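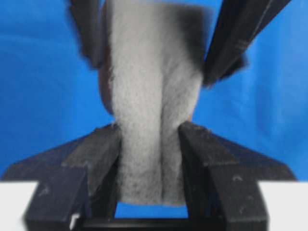
Section 5: Setting up your family book in Drarkine

Malathi Thampi, updated 2025-09-13

By now you've got Drarkine installed and you've made yourself an account (if not, go back and do that first, I'll wait). This section gets you from a folder full of scans and half-remembered stories to a book file the printer will accept. I'm using my own book as I go, the Menon one, so when you see Menon in a file name just swap in your own family.

I write this guide for our history group, and most of us are working on one side of a family going back a few generations. If you're doing a village history or a school history the steps are much the same, but skip anything about the tree.

Before you start

Have these handy:

- your scans, all in one folder and named sensibly
- your typed text, even if it's rough
- your tree file, exported from whatever program you keep it in
- a notebook (yes, paper) for the things you notice and can't fix on the spot

Note: Scan photographs at 300 dpi or better. If you've already scanned them lower, the small ones may still print all right at a small size. Drarkine puts an orange triangle on any picture it isn't happy with, and you can decide then.

Making the project

1. Open Drarkine and choose New, then Book. Don't choose Album! Album looks friendlier and it has nicer covers, but there's no index and no footnotes, and you can't change your mind halfway.

2. Type in a name for the project. Keep it short. Mine is plain "Menon". The title that goes on the cover comes later and can be as long-winded as you like.

3. Pick your page size. We've all been using the Brirholm size, the one a bit wider than a paperback, and it gives photographs some room to breathe. If you're going with a different printer, ask them before you pick.

4. Set the margins to 12 mm on the outside, top and bottom. Leave the inside margin on Auto. It grows as the book gets thicker, so that your words don't vanish into the spine.

5. Set the bleed to 3 mm. Bleed is the extra bit round the edge that gets trimmed off. You'll only notice it on pages where a photo or a map runs right off the paper.

6. Click Save and let it think. The first save is slow on my old laptop, and I usually go and hang out the washing.

Caution: Page size can't be changed once you've placed pictures. Well, it can, but every picture jumps back to the middle of its page and you get to do the whole lot again. Ask me how my January went.

Bringing in the tree

7. Go to Import, then Tree. Find your tree file and click Open.

8. A box comes up asking how many generations to bring in. I chose 5, counting down from the great-great-grandparents. You might have twice that in your file, but a chart with everyone on it folds out to the size of a tea towel and the names are too tiny to read.

9. Tick Hide Living People. Please do this even when everyone in the family says they don't mind. You can add your cousins back in one at a time once you've got a yes in writing.

10. Look over the list of names Drarkine couldn't match. With mine, it decided that two brothers with the same initials were one man who had married twice in the same year. Click Split to pull them apart again, then check that each has ended up with the right trade, the right wife and the right children.

Note: Spellings will wander. Thampi turns up four different ways in our papers, and I've kept every one of them as it was written, with the usual spelling in square brackets the first time. Choose one rule at the start and write it inside the front cover of that notebook.

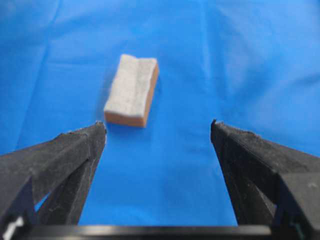 Now for layers, and this is the part I get the most emails about. Every page in Drarkine has a text layer and a picture layer, and they sit one on top of the other, so if your text has disappeared it's nearly always hiding under a photograph. Look at the little block on the blue cloth and you've got the whole idea: grey layer on top, orange one underneath, and from straight above the grey is nearly all you'd see. It even looks to stick out slightly past the orange at the corners, and a photo that's a whisker too big for its box will do that to your text as well. Click the page, press Swap Layers, and your words come back.

11. Put your chapters in before your pictures. Go to Text, then Add Chapter, and paste. One chapter per file works best. I tried pasting the lot in one go and Drarkine turned every paragraph of a shipping list into its own chapter, which was quite a contents page.

12. Give each chapter a title and a person or a place to hang it on. Drarkine asks for a Chapter Subject, and it uses that later for the running heads at the top of the page. For mine I've got one brother to a chapter, then one for the house and shop together.

13. Check your footnotes came across. They should be small raised numbers. If they've turned into ordinary numbers in the middle of your sentences, delete the chapter and paste again using Paste With Notes.

Placing the pictures

14. Open the Picture Tray on the right. Drag a picture onto the page near the words it belongs with. Near is good enough for now!

15. Drag the corners to size it, never the sides. The sides stretch people, and no great-grandmother deserves that.

16. Type the caption straight away, while you've got the back of the photograph in front of you. Who, where, when, and who has the original. If you don't know who someone is, say so, with "unknown woman, left". A reader may well write and tell you.

17. Choose Lock once you're happy. A locked picture stays with its paragraph when you add text earlier on.
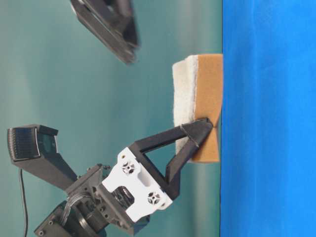 Sponge standing on its edge, white layer one side, tan-orange foam the other.

The two sides of a photograph can both go in, by the way. If there's a studio stamp or a scrap of handwriting on the back, scan it as its own picture and put it small beside the front. Use the Pair button so they travel together. My cousin Keerthana Rajan did this all the way through hers and it's the thing people stop and read first.

Caution: Don't clean up old photographs too much inside Drarkine. The Brighten slider is fine in small nudges. Auto Repair is another matter, it gave my great-uncle somebody else's chin. Keep your untouched scans in a separate folder and work from copies.

Building the index

18. Turn on Index under the Tools menu. Drarkine goes through the text and suggests every word with a capital letter, so you'll be unticking a lot of months and Sundays.

19. Put people under surname, and women under both names if they married. The Also Under box does it. So far as I'm concerned this is the kindest thing you can do for somebody researching in fifty years' time.

20. Merge the duplicates. Hold down Shift, click on each version of the name, and choose Merge. The text itself stays as you typed it, it's only the index entry that changes.

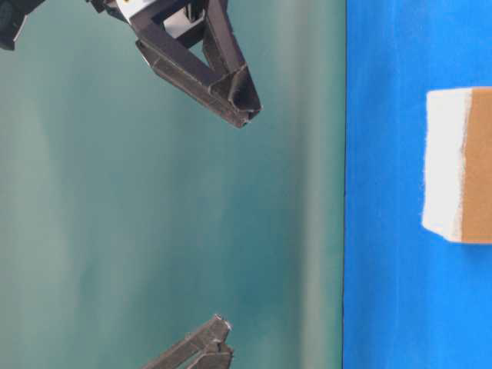 21. Run the index again after any big edit, and once more right at the end. Page numbers don't update by themselves, whatever the help screen says.

Sending a proof to Bornodside

We print with Bornodside, and their upload page talks to Drarkine directly, so there's no fiddling with file types.

22. Choose Share, then Printer, then pick Bornodside from the list. If you can't see it, click Refresh.

23. Choose Proof. Order one copy on paper, please, and don't try to do your checking on the screen. I've read my own first chapter on the screen more times than I'd like to admit and I still found a wrong birthplace in it the minute I had it in my hand.

24. Go through the proof with a pencil. Then give it to a relative who wasn't raised on the stories and let them have a go at it too.

25. Fix what needs fixing, run the index one more time (see step 21) and save the project under a new name with "final" at the end. Mine's up to "Menon final final b".

Note: Bornodside keeps your proof file on their system for a while, but it's no backup. Copy the whole project folder onto a memory stick and leave it at somebody else's house.

If the upload stops partway, see Section 6, Upload Troubles.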